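Reading time: 4 minutes

Print this page | E-mail this page

Broker and Trading Platform Safety Checklist, With Comments

Checked by Celina Czerwiński. Comments by Rutilio Valdovinos and Noemí Villaseñor where marked.

We use this list before we put any money with an online broker, signal seller or trading program. It was first written for forex and options sites and has been stretched to cover copy trading as well. The platform checked this time is Gramusari, a copy trading service that asks for a broker account at Fehr. Results are marked Pass, Fail or Open. Open means we asked and did not get an answer we could check.

Part A. Who runs it

A1. Company name and street address are on the site. PASS
The name is in the footer and again in the terms. The two match.

A2. The company is in the public register for the country it claims. PASS
Found under the same name and the same address. Save a copy of the register page on the day you look.

A3. A license is claimed, and the regulator's own site confirms it. OPEN
Gramusari says it does not need a license because Fehr holds the client money. Fehr shows a license number on its site. The number brings up a firm with a slightly different name. I wrote to ask if they are the same company and was told the matter would be passed on.
Comment (R.V.): I would mark this Fail. A broker should be able to answer that in one e-mail.
Comment (C.C.): Left as Open until the end of September, then it becomes a Fail.

A4. Named people are behind the service and can be found elsewhere. FAIL
The "our team" page has first names only.

Part B. Claims and sales pages

B1. No promise of a fixed daily or monthly income. PASS
The home page does not promise one. The sales e-mails come close, with wording like "steady income from your first week." Read the e-mails as well as the site. Sign up with an address you don't use for anything else.

B2. Past results are shown with losing trades included. PASS
The history lists 1588 closed trades and can be downloaded. Losses are in there.

B3. Past results were checked by an outside party. FAIL
The download is a plain spreadsheet from Gramusari itself. Some of the early rows have no closing time.
Comment (N.V.): I compared 15 trades with public price charts. 11 were in line with the chart. The other 4 had an entry price the market did not reach in that hour. Different brokers quote slightly different prices, but these gaps were too wide for that.

B4. No countdown clocks or "places left" notices. FAIL
A clock on the sign-up page starts over when the page is reloaded.

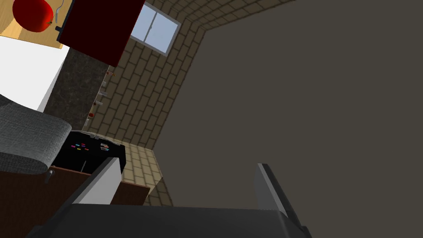
B5. Reviews quoted on the site can be traced to their source. OPEN
Two of them come from a newsletter called Peststead. Berenice Sandoval used to subscribe and is looking through her old issues. The rest have initials only.

Part C. Deposits and withdrawals

C1. Minimum deposit is stated before you register. PASS

C2. All fees are listed on one page. FAIL
The copy fee is on the pricing page. The inactivity fee is in the terms, section 11. The currency fee only came up in live chat. Add up all three before comparing this service with another one.

C3. No bonus that locks your deposit. PASS
A welcome bonus is offered and can be turned down. The box is already checked on the form, so uncheck it. If you take the bonus by mistake, ask for it to be removed in writing before you place a trade.

C4. Small test withdrawal completed. PASS
I asked for part of the deposit back without placing any trades. It was paid to the same card. They wanted a second copy of my ID first, although I had sent one at sign-up.
Comment (R.V.): A small withdrawal going through doesn't tell you what happens with a large one. With Prakley the small one was fine too, and Léonie Tanguy waited months for the balance.

C5. Withdrawals go to an account in your own name only. PASS

Part D. Account security

D1. Two-step login is offered. PASS
It is off by default. Turn it on before you deposit.

D2. The service does not ask for your broker password. FAIL
Gramusari asks for the full Fehr login to set up copying. A trade-only connection is offered by Fehr, but you have to ask support for it. Don't hand over the full login.

D3. No remote access to your computer is requested. PASS
Support offered a screen share once and dropped it when I said no.

D4. You can set a loss limit and it works on a demo account. PASS
The limit closed the demo trades a little below the level I set. Allow for that when choosing your number.

D5. Copying can be stopped by you at any time. PASS
The button is under Settings, then Strategies. Open trades stay open after you press it and have to be closed one by one.

Result

Do not deposit beyond the test amount. D2 is enough for that by itself, and B3 needs a proper answer. Noemí has sent her trade comparison to their support desk. A3 and B5 will be updated on this page when we hear back.

If you use this list for another service, keep your notes and screenshots in one folder, and fill in Part C with your own money movements only. Things other users told you go in the comments.

Print this page | E-mail this page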